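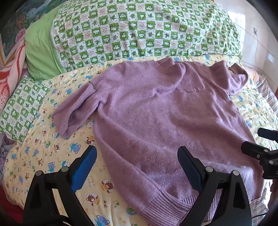
Lavender sweater, jaws open at the ribbed hem.

Sunday, August. Prosent trial, second entry.

Emerson's first question was whether Prosent is worth paying for on garment work or whether we keep doing the segmenting ourselves. Briltard gave us a trial login and we put the knitwear clips through it, 532 in all, everything recorded with the hand-held grippers on the bed. The service splits each clip into steps, names the steps and returns a table with start and end times. We are testing the service only. The grippers stay as they are whatever we decide.

Upload was slow but finished without errors. The web form wants a task name for every batch and will not accept a slash in it, so "fold/sweater" is now "fold sweater" everywhere. Zuzana changed the names on our side to match. Old scripts that look for the slash will break, see the note taped inside the Camargo folder.

Results came back before supper. Of the 532 clips, 56 were returned with a flag reading "no stable grasp". I watched all of them. In most, the jaws are over the knit with cloth between them and the camera, and the service can't decide when contact starts. It wants one moment for "grasp". With a ribbed hem there often isn't a good one: one finger is under the cloth, the other is above it, and the closing takes a while. I marked the start by hand at the point where both pads touch fabric. Zuzana marked the same clips separately and we disagreed on 9, mostly sleeves.

Patterned bedding was a worry beforehand. The quilt has bears and frogs all over it and I expected the sweater outline to wander into the print. It did in a few clips where the sweater was bunched up, and the outline took in part of the pillow once. On a flat sweater it held up fine.

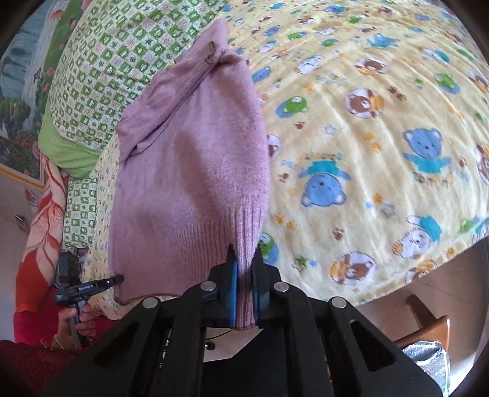
Two-gripper clips are the weak point. Prosent labels left and right by position in the view, so when the second tool comes in from the side it sometimes gets the label of the first one and keeps it to the end of the clip. I wrote to Briltard support and got an answer the same afternoon: there is a setting called "fixed actor" under batch options, off by default. Reran 6 clips with it on. Labels stayed put in all 6. Needs a bigger rerun before I believe it.

Step names are also too coarse. "Fold" covers everything from picking up the hem to pressing the fold flat. We want at least pinch, lift, carry, release. Custom names are in the paid tier only, so we can't check that on the trial login.

Neditz quoted for the same job last spring, done by people, and their sample had better step names but took much longer to come back. Emerson has that quote.

To do:
Rerun all two-gripper clips with fixed actor on.
Ask Briltard to open custom step names for the rest of the trial.
Zuzana and I go through the 9 together and write down the rule for sleeves.
Export the table again, the first one dropped the batch name column.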